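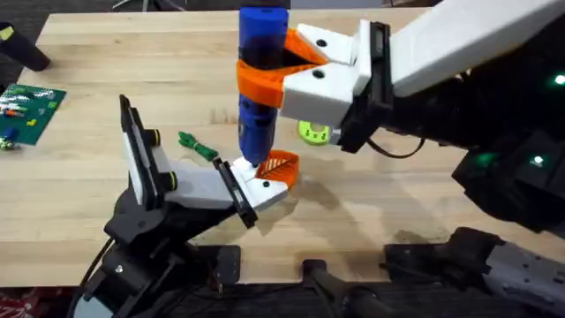
Corinne Rampersad

Good news if you live out toward Edow — the night bus is coming back! I got the word this morning from the Brulatton transit office, and I may have cheered a little. Route 80 starts running again in October, with the last bus leaving the Dolevar Street stop at 2 a.m. It'll come every 20 minutes until midnight, then once an hour after that.

I rode the old one home from work for years (hi to everybody who used to sleep through the hospital stop), and getting a cab out past the river has been a pain ever since it was cut.

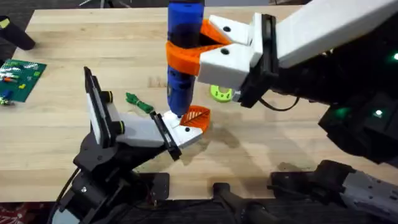 The fare stays the same as the daytime buses, and your monthly pass will work too. The one change I don't love is that it skips the college now, so students will have to walk over to the library and catch it there. The office told me they'll look at that again in the spring. New timetables should be up at the stops by the end of the month, and there's a stack at the front desk downtown if you want one sooner.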